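Butuvell Forums > Retail and Warehouse > Robots on the floor, who's had them in?

trolleywrangler
Our store (Briva, the Jirnport one) is getting a robot arm for click and collect baskets. Management did the full slideshow on it. Apparently it "frees the team for customer-facing work". Has anyone worked next to one of these? I'm on the packing bench four nights a week and I'd like to know what I'm in for before I sign the new roster.

Valentin Mallet
Worked with one for most of last year, different chain. Picking is the easy part and it's the part they demo. Ours could lift a wafer packet off an acrylic shelf all day long. What it couldn't do was anything that came after: split packet, wrong flavour in the facing, a customer who'd written "please no dented boxes". All of that landed on whoever stood closest, usually me. I went from packing 34 baskets a shift to minding a machine that packed 20, and somehow my own numbers were still on the whiteboard.

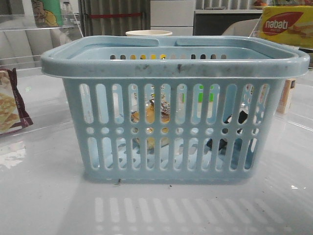 The other thing is the housekeeping. Baskets get scuffed, benches collect crumbs and grit, and a person just wipes it down between orders without thinking. Once the arm's in, that becomes a "reset task" with a checklist and your initials on it. Same cloth, more paperwork.

kelpie_88
Bit harsh. My wrists were stuffed after six years of packing and the arm we've got has taken the worst of it. I'd never go back. I do exceptions and the service counter now and I go home without ice packs on.

Valentin Mallet
Fair enough on the wrists, I won't argue with that. Did your hours stay the same, though?

kelpie_88
Mine did. Two casuals didn't get renewed in January. Could've happened anyway.

Valentin Mallet
Could've, yeah.

sitompul_nights
I'm at the Sitompul depot. They told us 1246 orders a day once it was bedded in. Best we've had is 1115, and that was with three of us feeding it baskets and turning the handles down so it didn't foul on them. Nobody upstairs counts the three of us as part of the machine. Love to see that on a slide.

kelpie_88
Sounds like a setup problem more than a robot problem.

sitompul_nights
It's been a setup problem for ten months, mate.

trolleywrangler
Right, so what do I ask before I sign?

Valentin Mallet
Ask who owns the exceptions and whether they come off your pack rate. Ask if the casual hours are guaranteed past the trial. Get it in an email, and bring your delegate if you've got one.

trolleywrangler
Cheers. Meeting's next week, I'll post what they say.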